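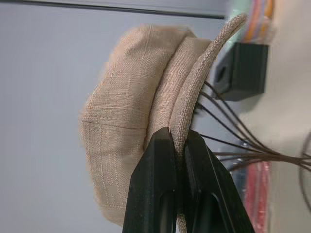 Linen cap, oatmeal tan.

My mother and I talk on Tuesday evenings, usually for longer than either of us means to. It started after I moved out of state, when we had both got into the habit of texting little things back and forth (a recipe, the weather, a thumbs up) and calling that keeping in touch. Then one night in May she phoned by accident, reaching for somebody else in her contacts, and we stayed on for two hours!

I was 27 then and had just ended things with the man I thought I'd marry. I hadn't told her. I'd told my friend Candela Aguirre, and my boss, and I think even the dentist, but not my own mother, because I couldn't stand the idea of her being sad on my behalf. So of course it all came out that night, with me sitting on the kitchen floor and the pasta water boiling away to nothing.

She didn't give me any advice. She told me about a boy she had loved when she was 20, before my father, and how she used to take the long way home so she wouldn't pass his street. I'd never heard one word about him – not his name, not that he played the trumpet, not that he still sends a card at New Year.

Since then I've asked her a lot more questions. Some she answers right away and some she saves for the next week, and a few she has told me, very sweetly, are none of my business. My father picks up the other phone around nine to say good night, and that's generally when we remember that neither of us has had supper.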